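Truvovham Tabletop Packing

Version notes and data card, last edited April 27, 2021

What this is

A collection of short recordings of small household things being put into boxes, taken out of boxes, and put into slightly worse boxes. Cables, snack packets, sachets, the usual population of a kitchen drawer. If you were hoping for warehouse pallets, try somewhere with a forklift.

Contents

862 recordings in total. 595 are packing, the rest are unpacking or sorting. Each one comes with a plain text note saying what was on the table and where it was meant to end up. The notes were typed by Houshang Talebi, whose spelling of "sachet" varies by mood. We left it alone.

Rooms

Truvovham: living room, glass table
Gurnimcombe: kitchen counter, poor light after lunch
Plarkcombe: spare bedroom, folding desk with opinions about being level

Things to know before you use it

Glass tables show the floor. If your method believes that tiles are objects, it will have a bad time in Truvovham. Start with Plarkcombe and work up to it.

Printed mats are worse. A drawing of a chocolate bar is very easy to mistake for a chocolate bar, as two of us can confirm.
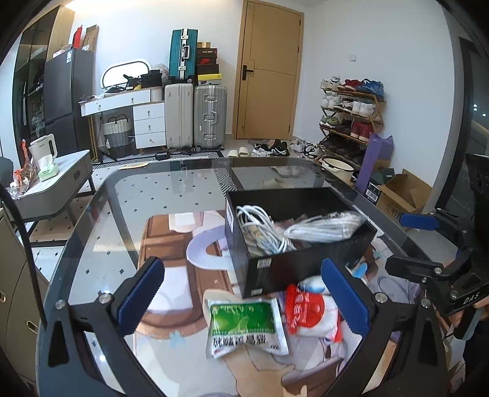
Cables get their own label, cable_any, whether coiled, bundled or sulking over the side of a box. We tried finer labels in December and argued until we stopped. Packets are labeled by size only. Brand and flavor are not recorded, so please don't write in asking.

Known problems

176 notes say "box" where they should say "tray". A fix is in the Esfahani branch, which has not been merged.

File names from Gurnimcombe start at 350. There is no 1 through 349.

Reuse

Free for any use with credit. Send corrections to Houshang, one per message.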